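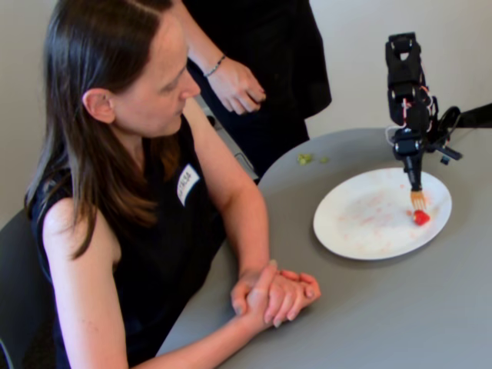

Session 2: Snack plates, round tables, and getting strangers to talk

Hi again, everybody. These are my notes from the second session of the community hosting course, cleaned up a bit and with the bits I forgot to say out loud added back in. If you missed it, read the first half properly and skim the rest. If you were there, the fruit numbers are what you want, because I wrote them on the board in a green marker that gave up halfway.

Where we left off

Last time we did doors, coats, and name tags. Quick recap of the tags, since two of you emailed me: handwritten is fine. I like handwritten! Use a fat marker, write the first name big, and skip the job title unless the event is really about jobs. Stick it up high, near the collarbone if you can. Long hair covers a tag very easily, and so do scarves and lanyards, so if you're on the door, just mention it as you hand the sticker over. People never mind.

Why I keep going on about round tables

A rectangle has ends, and somebody always gets stuck at one of them. With a round table everybody can see everybody, and a person who sits down by themselves doesn't look like they're waiting to be interviewed. It also gives a shy person somewhere to put their hands. Watch for that at your next event. Folks fold their hands on the tabletop, look at the food, and then somebody says something about the food, and off they go.

Leave a gap behind the chairs. I mean a real one, wide enough for a person to stand and chat over somebody's shoulder without getting bumped. A lot of the conversation at these things happens between one person sitting and one person standing, and if the chairs are jammed against a wall you lose all of it.

One plate in reach of everybody

My old boss at Heinonen, Kęstutis Pētersons, used to put all the food on one long buffet by the wall, and I did it his way for years. It looks generous. But people load up once, go sit down, and stay put. When I moved to small plates on the tables, people started passing things to each other, and passing a plate is the easiest introduction there is.

So my standard setup now is a plain round plate of cut fruit on each table, white if you have it. Red fruit on a white plate gets noticed from across a room. Keep it off to one side of the table so there's still space for elbows and cups.

The fruit numbers

For one table, I plan on 400 grams of cut strawberries. That's after you take the tops off. It won't fill anybody up and it isn't supposed to.

Cut them the same day. I cut the big ones in quarters and the small ones in half, then let them sit in a colander while I set out the chairs. Cut strawberries weep, and they'll keep weeping on the plate, so you'll get pink smears no matter what you do. Draining helps. Sugar makes it much worse, so leave it off.

Put forks or picks out before the fruit. If the fruit lands first, somebody uses fingers, and then half the table politely decides they aren't hungry.

If you're doing this in January, please don't buy strawberries. Get grapes or clementines and spend the difference on better coffee.

The last piece

We spent a good ten minutes on this in class and I loved it, so it goes in the notes. Every shared plate gets down to one piece, and then it just sits there. One bright little strawberry and a lot of juice, for half an hour sometimes. You all had opinions! Some of you said the host should offer it to a guest by name. Some said take the plate away. One person (you know who you are) said eat it yourself and be done.

I'm in the take-it-away camp, mostly — but I swap in a fresh plate at the same moment. A table with a used plate on it feels like a party that's ending. If you want the party to end, great, leave it there. I've cleared a room that way more than once.

Please don't top up the old plate. New fruit on old juice looks tired within a minute.

Clearing without breaking things up

Come in from the side where nobody is talking. Don't reach across anybody. If somebody at the table is listening hard to somebody else, go do another table and come back. The plate can wait.

Rinse strawberry plates right away, before you stack them, or the juice ends up on the bottom of every plate in the pile.

For next session

Go to any event with food this week, even an office birthday, and pick one table. Stay 7 minutes. Write down where the plate was, who reached first, and what the first thing said about the food was. Half a page is plenty, and messy handwriting is welcome.

Also bring an apron. We're doing hot drinks, and the Cilline urn drips.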